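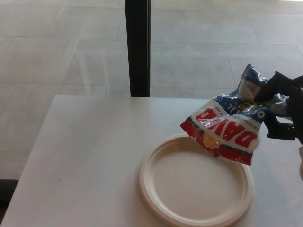
Paper plate on a white tabletop.

Home | Programs | Reports | Grants | Contact

Compostable Serviceware in Community Kitchens: Interim Report to the Timetti Fund
Reporting period: second half of grant year one

1. Status

The project remains on schedule against the revised work plan. The Sturnovside kitchen completed its changeover from plastic serviceware in the first month of the period. Prurcombe followed later than planned, after a delay in the collection contract described in section 3. Spending is within budget on all lines except hauling.

2. Work completed

Sturnovside now serves all hot meals on fiber or paper plates and has removed plastic-lined bowls from its standing order. Bin stations were moved from the exit to the end of the serving line, where kitchen staff can correct sorting errors before bags are closed. Signs were reprinted in larger type with fewer words.

At Prurcombe, staff training took place in two sessions and covered sorting, bag handling and the log sheet. The log sheet was shortened after the first month of use. It now records bag weight, visible contamination and the time of pickup. The earlier version also asked for meal counts, which duplicated the kitchen's own register and were often left blank.

A storage problem came up at both sites. Plates kept in the dry store next to the dishwashing area took up moisture and softened at the rim. Stock has been moved to closed shelving, and cartons are now opened one at a time. Complaints about plates bending under wet food have dropped, although portion size was changed in the same month and the two effects cannot be separated.

3. Collection and composting

Collection at both sites is handled by Đorđević Hauling under a 30-day rolling contract. The contractor's first price for Prurcombe assumed weekly pickup. Odor and bin space made this impractical, and pickup is now twice a week at a higher rate. The overspend on the hauling line comes entirely from this change.

The composting facility rejects any load with visible film plastic. Two loads from Sturnovside were rejected early in the period. Both contained produce bags from the prep area, which had not been included in the training. Prep staff have since been trained and no further rejections have been reported.

The facility accepts uncoated fiber without restriction. Coated items require a supplier certificate – this is on file for the plates but still outstanding for the soup cups. Until it arrives, cups go to general waste and are excluded from the diversion figures.

4. Measurement

Bags are weighed on a platform scale with a capacity of 200 lb. The Prurcombe scale was found to read high and was replaced in December. Weights logged there before the replacement have been marked as unreliable and will not be used in the final analysis.

5. Budget

We request approval to move 30 percent of the unspent signage line to hauling. No increase in the total award is sought.

6. Next period

- Obtain the certificate for soup cups or change supplier.
- Run a 30-day waste audit at each site, using the shortened log sheet.
- Extend the Prurcombe hauling agreement to a fixed term, if the price allows.
- Submit draft purchasing guidance to the Fund for comment.

Contact the grants office | Copyright Sturnovside Community Kitchens | Back to top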